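Home | News | Community | Schools | Sports | Obituaries | Contact

Search this site Go

Wonorside card night finds a new home on Ristel Street

12 May 2019
By Selim Öztürkmen

WONORSIDE — The monthly card night that started out in a dining room with one wobbly table has a proper place to meet at last, and the people who come to it could hardly be happier. Beginning this month, players will gather in the back room of the old Bukhari furniture store on Ristel Street, which has been swept out, painted and given a good long airing for the purpose.

The game has been going since October, when Jagadeesh Iyer asked a few neighbors over for chili and poker and found that most of them wanted to come back the next month, and that they wanted to bring their sisters and their brothers-in-law too. By spring there were 21 regular players, and his dining room (a lovely room, but a small one) was meant to seat eight.

"We had people playing in the hallway," Iyer said. "My wife was very patient about it. Then one evening she was not so patient, and the next morning I started calling around for a room."

The move has meant more equipment, and much of it came through the kindness of people cleaning out closets. Sturnano, the game and hobby shop near the library, set a box by the register for anyone with playing cards or chips to spare, and it filled up faster than the shop expected. Iyer says he now has 500 chips to work with, where he used to have 100 and a jar of buttons.

He spent a happy couple of evenings sorting the lot, checking decks for missing cards and deciding which sets were fit for the tables and which would go to the practice corner for beginners. 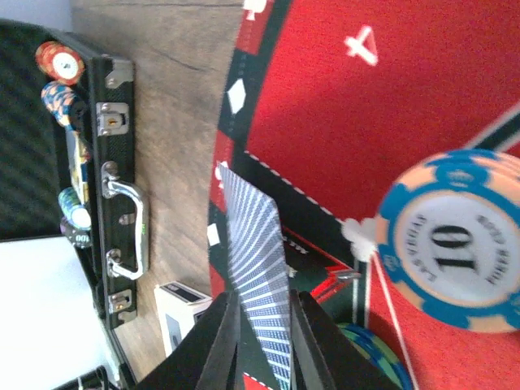 A playing card by the red felt, with a chip marked "10" and "LAS VEGAS" and an open chip case on the floor.

Nothing is played for money, and Iyer would like that to be clearly understood, having been asked about it at the barber's, at the pharmacy and twice in the checkout line. Everybody starts the night with the same number of chips. Whoever has the most at the end gets first pick of the desserts and the duty of choosing the soup for next month, and that second honor has caused more argument than any hand of cards so far. Split pea was chosen in the winter and there are still some feelings about it.

New players are welcome and don't need to know a flush from a full house. There will be a beginners' table at every gathering, with a printed sheet of the hands and somebody seated there who doesn't mind being asked the same thing over and over. Iyer himself learned only a few years ago from an uncle who liked to play very slowly and talk the whole time, and he says he has kept up both habits.

"You don't have to be good," he said. "I'm not good, and I've been hosting the thing all this while. If you can hold five cards and pass the crackers, we will find you a chair."

Players must be 18 or older, although the group hopes to try a family evening over the summer with rummy and crazy eights for the younger set. Anyone who would like to bring a pot of soup is asked to leave word at Sturnano first, so that the room doesn't wind up with four of the same kind, as happened in the dining room once with minestrone.

The back room has its own entrance from the parking lot, and there is a coat rack just inside the door. Doors open at 6:30 p.m. and the first cards are dealt at 7. A sign-up sheet for this month's tables is on the counter at Sturnano.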